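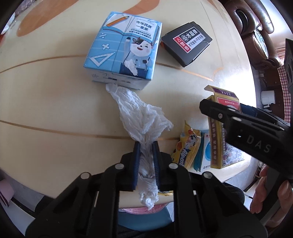
Re: [gridau-live] Flikemel segment, did anyone tape it

On 7/28/21 a list member wrote:
> Missed the last 7 minutes of Gridau Tonight, power went out. Did they
> show the rest of the Flikemel interview or save it for September? Also
> who was filling in at the desk, didnt catch the name.

They showed it all, it ran right up to the credits. Good one too, the part with the mother had me in peices. Fill-in host was the weekend guy from Uçar, no idea on the name either, kind of stiff but ok once he stopped reading off the card.

I have it recorded, will put up the clip tonight if the upload works. Last one took forever.

September is the Grornach special, live audience. 70 seats, ticket form is on the show page already so dont wait. Last time 3000 people asked.

More later, gotta run

> --
> gridau-live: please trim your quotes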